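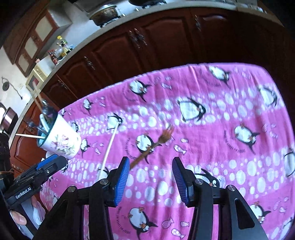 Does smoothing the recorded gripper path before training hurt fast motions?
It can, if the filter window is longer than the motion you care about. Plot raw and smoothed position on the same axes for a few quick moves and compare the peaks before you run it over everything.

Isauro Sandoval
To add some detail to my question: I have 427 demos, all handheld, and the pose track jitters whenever the hand changes direction. The Lemano docs recommend an 11-sample moving average and claim it "improves policy stability." Improves it compared to what? There's no baseline anywhere in the docs. My slow placing moves look fine afterward, but anything quick comes out mushy.

Natalia Contreras
I'd leave that default off. A plain moving average flattens short peaks, and if you only run it backward in time it also shifts the pose behind the images, so the policy learns a lag you put there yourself. Try a Savitzky-Golay filter, centred, with a short window, and filter rotations as quaternions after fixing the sign flips. Don't touch the finger width signal at all until you've trained once without it. And check your timestamps first. Half the jitter I've been asked to look at was two clocks drifting apart, and no filter will cure that.

serrano_452
just use more data, the network averages it out. works for me

Natalia Contreras
Works on what, though? If the lag is in every demo, more demos give you the same lag.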